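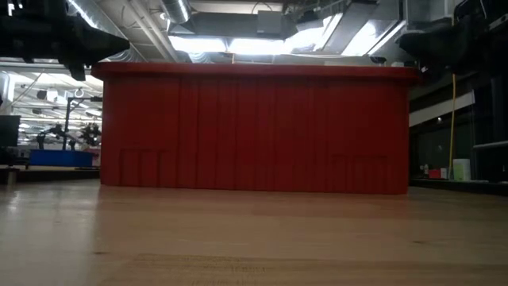 Which take of the Flimside closer are we sending to mastering? Take 19, the one with the long organ tail, with the vocal from the April session laid over it.

Okay, notes while my ears still work. I went back through the whole Wirard reel tonight and it's in better shape than I remembered! The drums on the slow one were eating everything below 100 Hz, so I rolled the room mics off and pulled them down 2 dB, and now you can hear the bass player's fingers (which I love, please leave them in). Tried the spring reverb on the snare as well – too much splash, took it out again.

The B-side still bugs me. We've got the Suwannarat remix and our own rough mix, and the remix is just more fun, but it fades out at the best bit. I've asked for a version with another 30 seconds on the end. If it doesn't come I'll loop the outro myself and hope it's not too obvious.

Tape machine: left channel dropped out again during playback. Cleaned the heads, wiggled the output cable, got it back. Whoever's in next, try a different cable before you open anything up.

Bremden want the free download as WAV and MP3 both, with the title spelled the same way in each (last time it wasn't, and I'm still getting emails). Lyrics go in the notes field, sleeve credits too.

Still to do: fix the click before the second chorus, print the instrumental, bounce a quiet version for the radio people. Stopped at 11:30 pm, monitors off, desk left as it was for the closer.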